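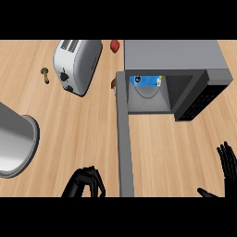
Histoire des objets du quotidien
Notes de cours, séance 2 : le pain grillé, ou comment l'électricité est entrée à table

Enseignant : Victor Mfaume
Université de Lullesville, 2019-01-23

Rappel de la séance précédente

Nous avions quitté la cuisine au moment où le fourneau en fonte remplace peu à peu le foyer ouvert. Gardez bien cette image en tête, car tout ce qui suit en découle : pendant des siècles, griller du pain, c'est d'abord entretenir un feu. On pique la tranche au bout d'une longue fourchette, on la pose sur un gril en fer forgé, on surveille, on retourne. Les grils à pied pivotant sont de petites merveilles (j'en apporterai un en février, promis !) et certains forgerons y mettaient des volutes qui n'ont aucune utilité pour la cuisson.

1. Pourquoi griller le pain ?

Le mot anglais « toast » vient de l'ancien français « toster », lui-même issu du latin « tostus », participe passé de « torrere », brûler, dessécher. On grille d'abord pour rattraper un pain rassis. Le goût vient avec, et quel goût ! La croûte dorée doit beaucoup à la réaction de Maillard, entre sucres réducteurs et acides aminés, décrite par le chimiste en 1912. Ne la confondez pas avec la caramélisation, qui concerne les sucres seuls. C'est l'erreur que je corrige le plus souvent dans les copies.

2. Le problème du fil

Pour griller à l'électricité, il faut un fil qui rougisse sans se rompre. Le fer s'oxyde vite à haute température et finit par casser. La solution arrive au début du XXe siècle avec le nichrome, un alliage de nickel et de chrome qui se couvre d'une fine couche d'oxyde protectrice. Je trouve ce moment passionnant : une question de métallurgie, très austère sur le papier, décide de ce que l'on pourra poser à côté de la cafetière.

À noter pour l'exercice : puissance = tension × intensité. Un appareil de 800 watts qui fonctionne pendant 2 minutes consomme un peu moins de 27 wattheures. Refaites le calcul avec 500 watts et comparez. Attention aux unités, les minutes doivent être converties en heures.

3. De la surveillance à l'automatisme

Les premiers appareils ne grillent qu'une face à la fois. Il faut retourner la tranche à la main et rester à côté. Viennent ensuite les modèles à volets, puis les mécanismes à minuterie et à ressort, qui éjectent le pain et coupent le courant. Le bilame joue ici un grand rôle : deux métaux soudés qui se dilatent différemment, donc une lame qui se courbe en chauffant. Nous le retrouverons dans le fer à repasser, séance 4.

Le pain tranché vendu en paquet, à partir de la fin des années 1920 aux États-Unis, change aussi la donne. Des tranches régulières entrent dans des fentes régulières. Les deux produits s'entraînent l'un l'autre, et c'est un très bel exemple de ce que nous appelons dans ce cours une dépendance croisée.

4. Étude de cas : le fonds Nyamweya

Brian Lyimo a classé pour nous les catalogues ménagers du fonds Nyamweya, conservé à Nollberg : 4 000 pages, une mine ! Regardez surtout le vocabulaire. On y parle de propreté et de gain de temps bien avant de parler de saveur. Les pages consacrées à la ville de Wumport sont les plus bavardes sur les tarifs de l'électricité, et il faut les lire avec le plan du réseau à portée de main.

À préparer pour la prochaine fois

Lire le dossier de catalogues, première moitié.
Choisir une annonce et relever les verbes employés : qui agit, la personne ou la machine ?
Rédiger un commentaire de 500 mots, à déposer au secrétariat ou à m'envoyer par courriel.
Celles et ceux qui ont chez eux un vieux gril de cheminée peuvent l'apporter, même rouillé.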